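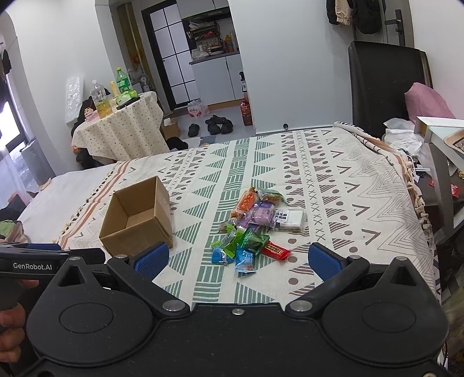
The reply that came in first was short: a snack box is a snack box, throw everything in, shake it, done, and why would anyone need a page about it. Fair enough. I half agree, and I'd agree all the way if people weren't being sold whole systems for the job.

SNACKS, BOX, BED
Gallery page, small storage section

Nine packages on the blanket and a brown cardboard box with the flaps off. As storage projects go, it's about as modest as they come. I've been reading up on how other people think this should be done, and I came away with more doubts than tips. My notes are below, for whatever they're worth.

The box
Plain brown cardboard, nothing in it yet. I like it better than any of the bins I've been told to buy. Dronia makes a clear one with a lid that clicks, and the pitch is that you can see what you have. You can see what you have in an open box, too. You look down.

No flaps
Good for a shelf, bad for the mail. I keep seeing "upcycled" snack boxes with the flaps cut away and then a cheerful line about sending them to a student or a cousin. With what closing them? A sheet of cardboard taped over the top will hold for a while, I suppose, but I wouldn't want to be the chips inside. If the box has to travel, leave the flaps on. If it's going to live in a closet or on the back seat, take them off so they stop flopping in your way.

The pile
The Irkeck method says you sort by color before anything goes in. I read the full guide, all 2,280 words of it, looking for the reason. It says color sorting is "calming to the eye." Maybe so. Purple, orange, blue, green, white, a little red packet with gold lettering: you could spend a pleasant few minutes on that lot and end up with a nice-looking row and the fragile thing at the bottom. Wrapper color tells you what the company's designers liked that year. It won't tell you what crushes.

What goes in first
Flat and tough before light and puffy. I don't know a better rule, and I distrust anyone who has a longer one. Pick each package up and give it a gentle squeeze. If it feels like a brick, it can take weight. If it crackles, it goes near the top. I can't tell you from a picture which of these are which, and neither can the people who leave comments telling strangers how to stack their cookies.

Small packets
They slide down the sides and stay there until the box is recycled. The usual advice is a divider. Vahidi sells a set of folded paper ones, and I did try them. They stood up nicely while the box was full and fell over the minute somebody took out two things. A mug works. So does a cut-down carton from something else. So does putting the little ones in last and admitting they'll be eaten first anyway.

See-through wrappers
There are a couple of greenish ones in the pile and a small brownish one at the top. I'm told clear packaging is "more honest." I'm told a lot of things. What I will grant is that it saves you the trouble of reading, which matters if the box is shared and people are in the habit of opening something and then deciding it isn't what they wanted.

Labels you can't read
The white package has black Chinese characters on it, and I don't read Chinese. If you have snacks in a language some of the household can't follow, stick a bit of masking tape on the front and write what it is. Spicy or not spicy would already be a service. It takes hardly any time and it's the one labeling idea in this whole subject that I think earns its keep. Labeling the box itself "SNACKS," in looping script, on a little wooden tag, I leave to others.

The bed as a work table
The guides are strict on this point: clear the kitchen counter, wipe it, lay things out there. My kitchen counter has never been clear in its life. A made bed is big, it's the right height if you sit on the edge, and nothing rolls off. The drawback is crumbs if a package has a split seam, so check the seams over something other than a blanket. Also tassels. A packet corner will find a tassel.

The blanket
Not storage, but I'm allowed one remark. Green striped triangles, gray zigzags, dots, X's and chevrons on cream is a lot of pattern to be looking for a small packet on. If you tend to lose things, use a plain sheet. Otherwise leave it, it's a cheerful blanket.

Bottles
I'd keep these out of the box, and the ones over on the little round table can stay put as far as I'm concerned. The Irkeck people want drinks and snacks together as a "station." Cardboard and bottles don't get along. One loose cap and the bottom goes soft, and then you're carrying a wet box with both arms underneath it. I did exactly this on a drive to Gornau one May and finished the trip with everything in a laundry sack.

How long a box lasts
Longer than the guides suggest. I was told to replace cardboard every season. Mine has been going for almost 2 years, with one corner mended in brown tape. Sniff it now and then. If it smells of old onion chips, get another one from the grocery store, where they're free.

Things I was told to buy and didn't
A turntable for the middle of the box. A set of clips in graduated sizes. A printed inventory pad with a magnet on the back, for a cardboard box, which has nothing for a magnet to stick to. There was also a subscription from Vahidi that sends you a new liner every so often, in seasonal prints. I wrote to ask what the liner was for and got back a discount code.

Things that did help
Tape for the corners. A marker. Putting the oldest packages at the front, or wherever your hand goes first, so they don't sit around going stale while the new ones disappear.

If you use a different way of packing and it has held up for more than one weekend of actual people eating out of it, send it in. Color-sorted entries will be read too, though I'd like to hear what the box looked like a few days later.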